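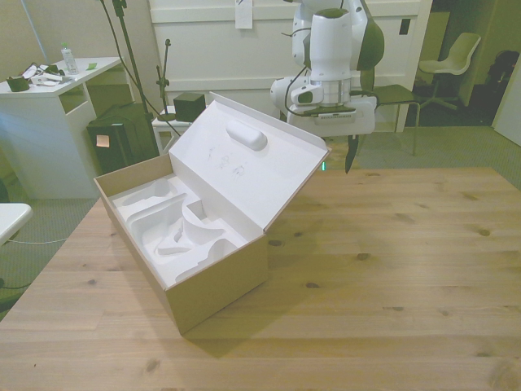 1/ Too slow to be useful on a packing line, one visitor remarked before the first cycle at the Noltora open day in Bredmont was over. The engineer at the controls agreed about the speed and kept it where it was. Notes from the visit follow.

2/ The setup: one arm, one gripper, a wooden table, and an open carton with a molded pulp insert. The task under test is closing the lid from different starting angles. The lid is the hard part. It flexes, and the hinge is a crease in the board with no fixed axis.

3/ Control software is Sayce, built in house. It takes a fixed camera view and a wrist camera view, plus joint positions. Noltora uses no force sensor at the wrist. Contact is inferred from motor current, which they described as adequate for cardboard and poor for anything stiffer.

4/ Training set for the lid task: 3140 recorded attempts, failures kept in. I asked if the failures were labeled. They are, by hand, with a short code for the cause. The most common code is finger contact on the wrong side of the lid edge.

5/ The session ran 33 minutes. Two stops. The first was a cable limit on the wrist joint, handled by a restart. The second was an operator stop when the carton began to slide. The carton is not fixed to the table, on purpose. A clamp would make the numbers look better and the result less useful.

6/ The part I wanted to see was the wrist camera feed. With the hand over bare table, the view is wood grain, knots and board seams, with a soft shadow over part of it. There is no carton edge to work from.

7/ In that condition Sayce is meant to give the fixed camera more weight until the lid comes back into the wrist view. The seams run straight, though mostly faint, so I asked if they ever get mistaken for a carton edge. Early versions did that. The current one sees the table from many heights during training.

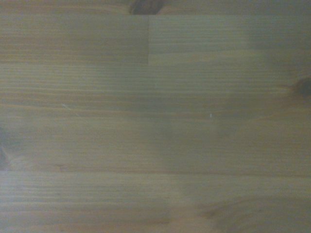
8/ Fingers are the Hisitz pattern, swapped out when the tips wear. Wear shows up first as slip on coated board. Raw kraft is more forgiving. No wear figures were given and I did not get a straight answer on cost.

9/ Not shown: lid closing with a product in the insert, stacked cartons, or anything at line speed. The handout lists the first of these as planned for May. I would treat the session as a test of perception and recovery. Cycle time was not part of it.

10/ Slides are supposed to go out to everyone who signed in. If they include the failure codes I will add them to this thread.

Replies

Did they say what happens if the lid is already half closed at the start? That is where ours gives up.

Motor current alone for contact is optimistic. Fine on a quiet joint, bad near a reversal.

Same question on half-closed lids. Also, was the lighting controlled or just the room lights?

More from this account
Hinge models for folded board, a short thread
Wrist camera mounts and cable routing
Reading a gripper data sheet
Bredmont open day: parking and sign-in, Wed 9 September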